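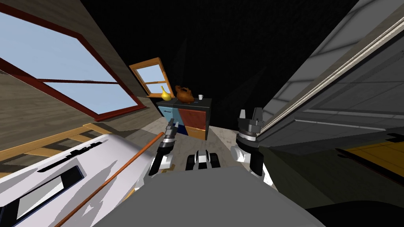

Pictures: Toldale Robot Kitchen, simulation screens. Words: Segundo Ccori

HOW DO YOU TEACH A ROBOT WITHOUT BREAKING THE TEAPOT?

Quick answer — you don't give it a real teapot.

You give it a pretend one. Inside a computer. The teapot is pretend, so is the dresser, so is the robot. Scientists call this a simulation, or "sim" for short. It's a bit like a video game, except the one playing is the robot's brain, and the brain is a computer program.

The program we're talking about today is called Morsy. It was built by a team at Toldale, and the question they wanted to answer sounds easy. Does a robot learn better with one pair of eyes, or with extra eyes on its hands?

Eyes on its hands!

Yep. A robot's eyes are cameras, and you can stick a camera wherever you like. One goes up on the head, where it sees lots of the room at once. Walls, windows, furniture. Others go down on the wrists, and those see hardly anything. Just the bit right in front of the fingers.

Try it at home. Make a tube with your fist and hold it up to one eye. Now try to find your shoes. Hard, right? But once you do find them you can see the laces realy well. 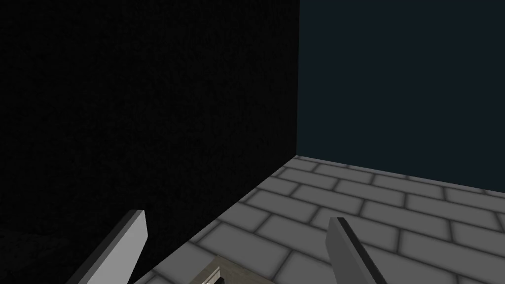 So the team made two groups of pretend robots. Group one got only the head camera. Group two got the head camera plus the wrist ones. Same rooms, same jobs. Every job was to pick something up and put it somewhere else. Each group got 2,860 tries, which would take ages with real robots and real arms. In a sim you can run lots of tries side by side, and when something falls on the floor you press reset. No sweeping.

How does it learn, though? Mostly by copying. First a person drives the pretend robot using hand controls and does the job properly. Percy Nina did most of the driving for Morsy. She recorded 400 goes, and says her thumbs still hurt. The program looks at what the cameras saw and what the arms did, over and over, and tries to work out which goes with which. See a handle there, move the hand here. That sort of thing.

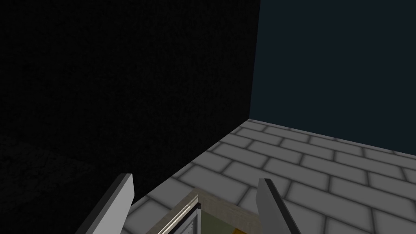 Near is good but near can be tricky too. When the hand comes right down over something, the camera might only catch a piece of it. Think of a box on a tiled floor with just the top of it between the fingers, a pale rim, some green inside, and one little patch of yellow-orange. What's the yellow bit? How big is it? You'd want to move your head and look again. Group one couldn't look from the wrist at all. Group two could, but it had to learn that moving the hand also moves the view.

And the result? The robots with extra eyes did better at small, thin things. Out of the last 575 tries they dropped fewer of them, and they missed the handle less often. For big things it hardly mattered. The head camera was plenty.

There was a suprise as well. In 7 of the test rooms, the extra eyes made things worse! Those rooms were very dark. The team thinks the wrist cameras were seeing mostly black, and the program got muddled by it. They're not sure yet. They'll run it again in June with the lights turned up, to check.

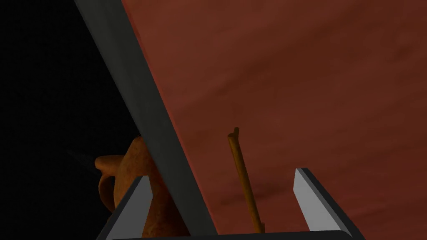
A thin stick between the open fingers. Left of the bar, it's nearly all black.

Will it work on a real robot? Don't know yet. Pretend rooms are simpler than real ones. Real floors have crumbs, real light changes colour in the afternoon, real cups are slippery. Going from pretend to real is its own big puzzle, and Toldale are starting on it with a single arm and some plastic cups.

Your turn. Get a friend, a spoon and a bowl. Close one eye and look through your fist tube while you put the spoon in the bowl. Then do it with both eyes open. Which was quicker? Write down your times, and swap over.

More for curious kids
Why do robot hands only have two fingers?
The Drudunell weather balloon: where did it land?
Bruswood school builds a marble sorter
What is a pixel?
Can a computer get bored?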